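September – Brikthorpe shared workshop, bench notebook
Posted by the Nerkis arm build

We use cookies to remember your reading settings. Accept / Manage

Grip force again. Swapped the Tikel spring for the stiffer Halás one and rezeroed both fingers before starting. Closing current limit now 354 mA, down from the value on the previous page, which stalled the driver twice on rigid parts.

Film-wrapped items are still the awkward class. Wrinkled plastic over a hard body gives a soft contact first, then a sharp rise, and the controller reads the first part as done. Added a 20 ms hold before the contact flag is accepted. 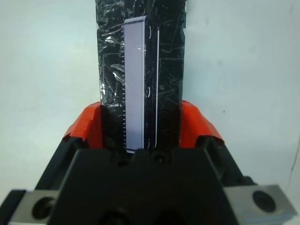
Does the hold time need to change when the arm is moving fast? Leave it alone for now; cap the approach speed in the last 3 cm and the same value should do.

Ran nearly 20 closes on the wrapped part with the new settings. Log is in the shared folder under grip_c. The left finger leads the right by a small amount on every close – linkage play, I think, so check the pivot bolts before touching the code.

To do: thread lock on the pivots, shorter wrist cable, print spare pads.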